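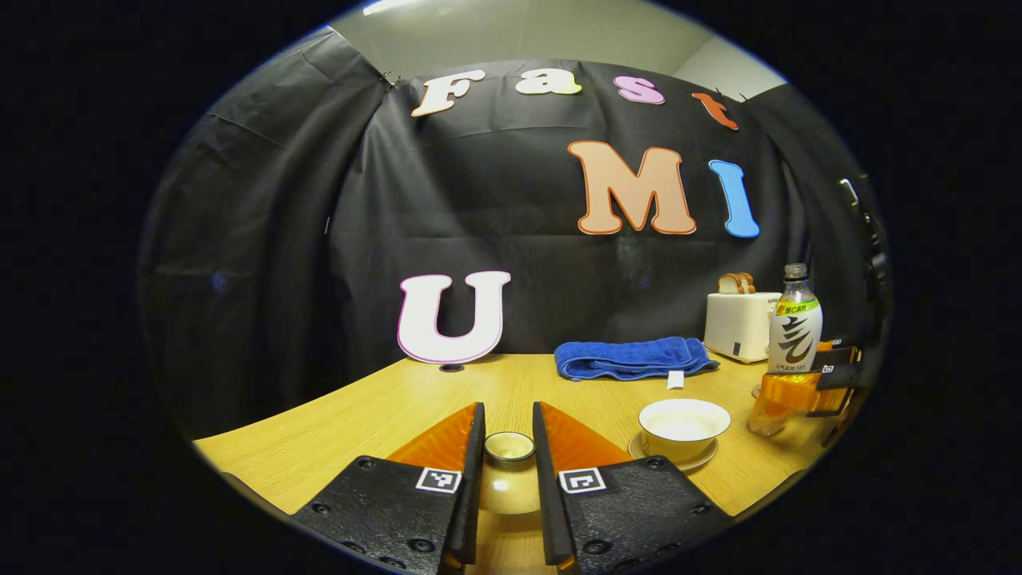

I'd been trying to pin Inês Patrício down for weeks, and when I finally got her on the phone at 5 in the afternoon she was eating toast. "Keep going, I can chew and talk," she said, and she really can!

Inês moved to Femwood in June to learn fiddle from Senga MacBrayne, who has taught in the same front room for almost 68 years. I wanted to know what it's like starting from scratch as a grown-up (I quit piano at nine and still feel guilty).

"Awful at first," she told me, laughing. "My neighbor Rory asked if I'd gotten a cat."

Senga's lessons are all by ear. She plays a phrase, you play it back, and you don't go on until it sits right. Inês spent three weeks on one slow air, a tune Senga swears dates from 1705. Does it? "I've never dared ask for proof," Inês said.

We use cookies to remember your preferences. Accept | Manage settings

I asked whether she ever practices with recordings. Sometimes, in the car, but she finds them too clean – she misses the foot tapping and the bit where Senga hums the wrong part on purpose to see who's listening.

She's playing her first session at the Urquhart next month, second fiddle, near the back. "Close to the door," she said. Then her toast was done and she had scales to do, so I let her go.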